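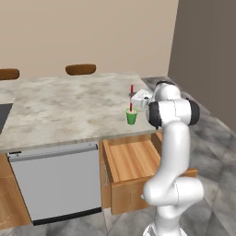
I went to the Treton open day at Esholm on 30th August with a simple aim: to find out whether their new gripper is any better than the one we already own. I came home without an answer.

Most of the morning was simulation. Lucimara Honorato, who runs the testing side, had a rendered kitchen up on the big screen with a white arm standing by a marble worktop, a green cup with a straw near the corner and a drawer left open underneath. It is a sensible sort of test. A cup that close to an edge leaves little room for a clumsy approach, and an open drawer is a nuisance for any arm that has to work over it.

The figures came next. Treton's two-finger hand had been run 2,000 times in simulation against the Mets hand, and fell short on 69 of those runs. The Mets hand fell short on 116. I asked how friction on the cup had been set and was told it was the same for both, which didn't answer the question. A simulated cup doesn't flex unless somebody makes it flex, and a thin straw is the kind of thing physics engines handle badly. I would have liked to see both hands run again with the friction turned down.

After lunch we were let loose on the real arms - five minutes each, with a queue behind you. The Treton fingers close quietly and the mounting plate is well thought out; I could have swapped it over with one hex key. On a paper cup, though, I squashed the rim twice before I found the force setting, three menus down. The Mets hand was on the next bench and needed less fiddling, but its cable snagged whenever the wrist turned past halfway.

The controller, sold under the name Gustesum, was shown on slides only. Shipping is promised for December. No price was given for the hand or the controller, and I asked twice.

Parking was free and the coffee was decent. I have asked for a loan unit and a copy of the simulation settings, and so far I have had a brochure.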